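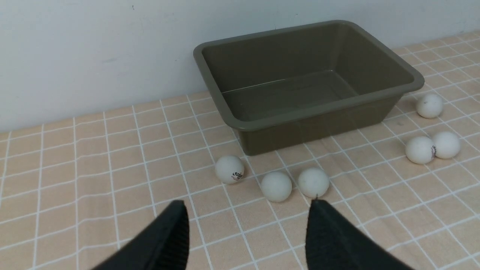

Progress report for June, task "balls into tub"

We recorded 163 demonstrations by remote control this month. Iwona Górecki and Nicanor Orellana shared the operating, in turns of 30 minutes, and the tub stayed close to the wall as agreed with Grellberg.
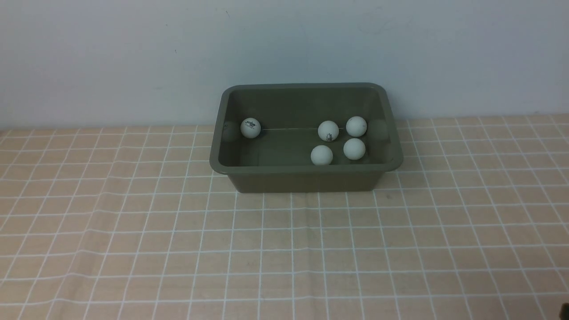

The start positions of the balls are changed by hand before each recording. Balls near the wall are still slow to pick – the operator has little space to turn the wrist. For July we ask to keep the same hours and to record 50 more demonstrations of this case.

Szymon Czarnecka, Sideria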